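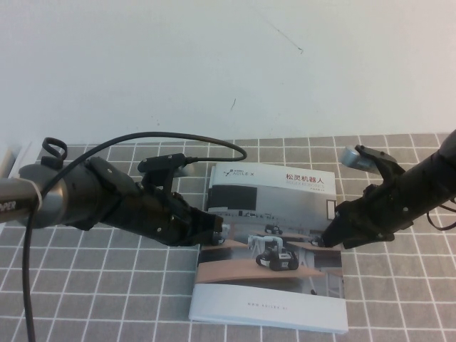
Posted by Tison_Tinkerer (Kavinda Weerakoon) on Jun 10, 2022 in Paper, Filing & Hoarding
Thread: Do you keep the manuals? All of them?
8 replies, 493 views

Tison_Tinkerer
Settle something for me. My wife and I are moving in August and I have been told, in a voice I recognize, that the manuals are not coming. There are 109 of them. I know because she made me count them out loud. They go back to a rice cooker we gave to her cousin and a phone with an antenna you pulled out with your teeth.

My position is that you throw out a manual the day before you need it. Her position is that I have never needed one, and that when the dishwasher started beeping I looked it up on my phone while standing next to the filing cabinet. Both of these are true and I don't see how that helps her.

So what do you all do? Keep, scan, toss?

consuelo_c
Toss. Everything is a PDF now. I got rid of mine two moves ago and the only one I've missed was for the sewing machine, and I missed it for an afternoon.

Drumusitz
Everything is a PDF until the company gets bought and the support page turns into a picture of a smiling woman with a headset. I have a dehumidifier from 2009 whose manual exists nowhere on the internet except on three sites that want my credit card. I own the paper one. I sleep fine.

Keep.

consuelo_c
How complicated is your dehumidifier?

Drumusitz
It has a float switch. I'm not going to be drawn into this.

Kumudini K.
Middle way, from someone who cleared out a parent's house: keep the ones for things attached to the building (furnace, water heater, garage door, the weird fan) and leave them for the next people when you go. Everything else gets one accordion file. When the file is full, something has to leave before anything new goes in. My father had four drawers, and in the third one I found the deed to the house, folded inside the booklet for an electric carving knife. So please, whatever you do, shake them out first.

Also cut off the languages you don't read. One booklet of mine went from 394 pages to a little stapled thing the size of a church bulletin.

Tison_Tinkerer
Cutting up the manuals feels like a step toward something darker, but the accordion file might get past the border guard. What about the glossy ones? Some of these are hardly instructions at all, just a nice cover and a lot of photographs of rooms I will never live in.

obaidul_b
Glossy ones go first. Heavy, can't write on them, and they slide off every stack you put them in. My rule is that if I haven't written a note in the margin, the booklet hasn't earned its space. I have the full manual for a Tanum table saw with my notes in it and I'd run into a fire for that. Well – a small fire.

consuelo_c
Writing in them kills the resale value, for the record. Buyers like a clean manual with the machine.

obaidul_b
Nobody is buying my table saw, Consuelo.

Kumudini K.
Disagree with her a little on this too. When I sold the old sewing cabinet the buyer was delighted with the penciled notes. She said it was like getting an aunt with it.

Drumusitz
If you do scan, name the files properly. I once scanned a whole box and left them as scan001 through scan468. I have now got the same box, only I can't flip through it. The paper is back in the basement, next to the dehumidifier.

Tison_Tinkerer
Update after dinner. Negotiations have produced one accordion file (hers, purple, formerly taxes) plus the building stuff to be left on the kitchen counter for the buyers. I shook them all out as instructed. No deed. One warranty card, filled in, stamped, never mailed, for the phone with the antenna.

She says I can keep that one.

consuelo_c
Is the warranty still good?

Tison_Tinkerer
I'm going to call them tomorrow and ask.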